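4. Setting up drug price lists and reimbursement rates

This section covers loading a price list into Wevach Dispensary, linking it to the programs your hospital bills, and checking the rates before they go live. You need the Pharmacy Billing role or higher. If the Price Lists item is missing from the left-hand menu, ask your site administrator to add the role to your account.

Finish section 3 (Sites and cost centres) first. A price list can't be linked to a site that has no cost centre.

4.1 Before you start

Have the following ready:

- the current price file from your wholesaler, saved as CSV
- the program codes for each public or private plan you bill
- the effective date of the new rates
- the name of a second user who can approve the list

The sample file supplied with the software is called Lorkstead Base. It holds 3,942 lines and can be loaded on the training server to practise the steps. Don't load it on a live site.

Note: Price files exported from Jikgate before version 6 use a semicolon between columns. Wevach reads both commas and semicolons, but the two can't be mixed in the one file.

4.2 Loading the price file

1. Go to Billing > Price Lists and select New List.

2. Enter a name of up to 28 characters. The name appears on every claim report, so include the program and the period, such as "Outpatient June".

3. Choose the list type. Acquisition lists hold what the hospital pays. Reimbursement lists hold what the plan pays back. You need one of each for every program.

4. Select Choose File and find your CSV.

5. Match the columns. Drug code, pack size and unit price must be matched. Brand name and supplier may be left blank.

6. Select Check File. Wevach reads the whole file and shows any lines it can't use. Nothing is saved at this stage.

7. Fix the errors in the CSV, save it and check it again. You can also select Skip Bad Lines, which leaves those drugs at their old price.

8. Select Load.

Caution: Skip Bad Lines doesn't keep a record of the skipped drugs after you leave the page. Print or save the error report first.

Large files are loaded in the background and you can keep working in other parts of the program. The status at the top of the page changes from Loading to Draft when the file is in. A draft list has no effect on claims.

If the status stays on Loading for more than 20 minutes, sign out and back in, then open the list again. If it hasn't changed, call the help desk and quote the job number shown beside the status. Don't load the same file a second time while the first job is open.
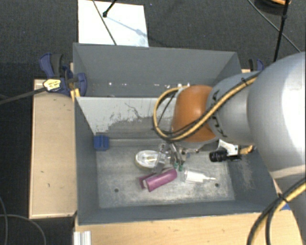
Pack sizes cause most of the errors at this stage. The wholesaler may list a drug by the carton and your dispensary may issue it by the tablet. Wevach works out the unit cost by dividing the pack price by the pack size, so a pack size of 1 against a carton price will give a unit cost that is far too high. Sort the draft list by Unit Cost, highest first, and look through the first page before going on.

4.3 Linking the list to a program

1. Open the draft list and select the Programs tab.

2. Select Add Program and enter the program code.

3. Choose how the rate is worked out:

Fixed rate: the plan pays the price shown in the reimbursement list.
Cost plus: the plan pays the acquisition price plus a percentage.
Cost less: the plan pays the acquisition price minus a percentage.

4. For Cost plus or Cost less, enter the percentage as a whole number or with one decimal place. Don't type the percent sign.

5. Enter the dispensing fee, if the plan pays one. Leave the field blank if it doesn't. A zero is treated as a fee of no dollars and will print on the claim.

6. Tick each site the rate applies to.

7. Select Save Link.

Note: Some plans pay rural and regional sites at a different rate. Make a separate link for these sites and leave them unticked on the main link. A site ticked on two links for the same program will be charged at whichever rate was saved last.

Discounted stock

Drugs bought under a discount agreement must be kept on their own acquisition list with the Discounted Stock box ticked. This puts the discount marker on the claim line. Some plans reject claims without the marker, and others pay them and recover the money at audit.

Moving a drug from the regular list to the discounted list doesn't change stock already on the shelf. Packs received before the change keep the price at which they were received.

4.4 Testing the rates

Run a test before sending the list for approval.

1. Go to Billing > Test Claims.

2. Choose the draft list and a past month with normal activity.

3. Select Run Test. Wevach re-prices that month's claims against the draft and shows the old and new totals side by side.

4. Open Differences. Any drug that has moved by more than the limit set for your site is flagged in the left column.

5. Check each flagged drug against the wholesaler's file.

A test run doesn't send anything to the plan and can be repeated as often as you like. Results are kept until the draft is approved or deleted.

If the program total has changed but no drugs are flagged, the usual cause is the dispensing fee. Go back to 4.3, step 5.

4.5 Approval and go-live

1. Open the draft and select Send for Approval.

2. Choose the approver. You can't approve a list you loaded yourself.

3. The approver opens the list, enters the effective date and selects Approve.

New rates start at 12:01 a.m. on the effective date, in the time zone of each site. Claims are priced by the date the drug was dispensed, so a claim sent late is still paid at the earlier rate.

Caution: An approved list can't be edited. To correct a price after approval, make a copy of the list, change the copy and send it through approval again. Claims already submitted need to be reversed one at a time under Billing > Adjustments.

4.6 Messages

Error 679, No matching program: the program code isn't active at this site. Check the code in Site Settings.

List overlaps: another approved list covers the same dates. End the older list first.

Approver not valid: the person chosen doesn't have the Approver role, or is the same person who loaded the file.

Unit cost is zero: the price or pack size is blank. Correct the CSV and load it again.

For sites on the Karppinen claims gateway, the gateway settings must also be refreshed after every approval. See section 5.

Section maintained by Costel Vasić, Billing Documentation.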